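The Starkura long-handled bulb planter was assessed by the Wedville Garden Society over one full planting season. Members set 416 bulbs with it, chiefly daffodils and alliums, in two borders of heavy clay and one raised bed.

The planter weighs little and cuts a clean core in moist ground. In dry clay it required repeated effort, and the foot bar proved narrow for a work boot.

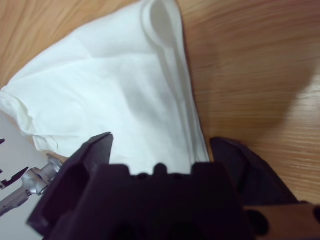
White cloth on a wood tabletop.

Depth markings are stamped on the barrel and remained legible throughout. The release lever clogged on nine occasions in the clay borders and had to be cleared with a stick. No such difficulty arose in the raised bed.
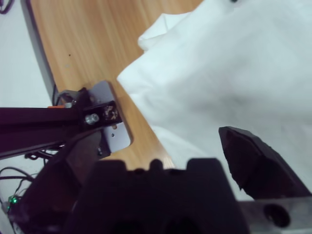 WEDVILLE, Sat 30 January

Man-sik Ji, who supervised the planting, considers the tool suitable for loam and sandy soils. Bit-na Won preferred a narrow spade for the clay and completed her rows sooner with it. At $59, the planter is recommended to members with light soil. Those on clay should borrow the Society's copy before buying. It may be reserved from March.

Recent reviews
Tu Folding Kneeler
Skekesham Compost Thermometer
Hand Forks for Small Borders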